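Subject: Re: [norley-travel] Anyone stayed at the Simões place?

Valter Macedo wrote:
> We have five nights free in July and are looking at Simões House,
> up the hill from Norley harbor. Is it any good with two kids?
> And is the walk to the beach as bad as the map makes it look?

Valter, yes, go! We got back from there last month and I'm still talking about it. It has 83 rooms but feels much smaller, and the ones on the garden side get a breeze all evening. Ask for one of those when you book. 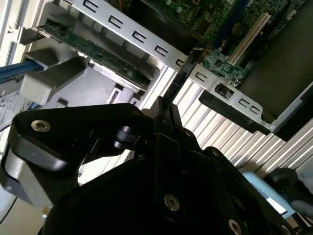
The kids lived in the pool. There are two – a shallow one by the breakfast terrace and a long one farther down that stays open until 9 p.m. Ours made friends the first morning and we hardly saw them until lunch (bliss).

The beach path is some 1000 yards, steep coming back, with a bench halfway. The hotel van runs down to Colla beach every hour and it's free, so we walked down and rode up.
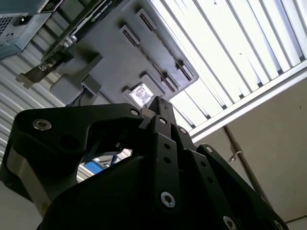
Below the computer hardware, with the gripper's fingers pointing up.

Breakfast is included and it's huge. For dinner we liked Drilcombe, the fish place on the harbor, so much that we ate there three times. Get the grilled sardines and the almond cake!

Parking is extra and the lot fills up by late afternoon, so get back early if you take the car out. Wi-Fi was fine in the lobby and patchy in our room.
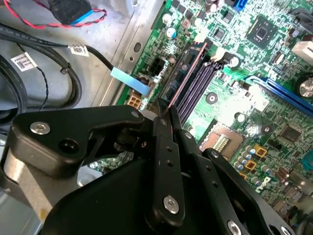 Black gripper over the green motherboard, near the memory slots.

Write me off-list if you want the room numbers we liked. Have a wonderful time!

This site uses cookies to remember your archive settings. Accept | Manage cookies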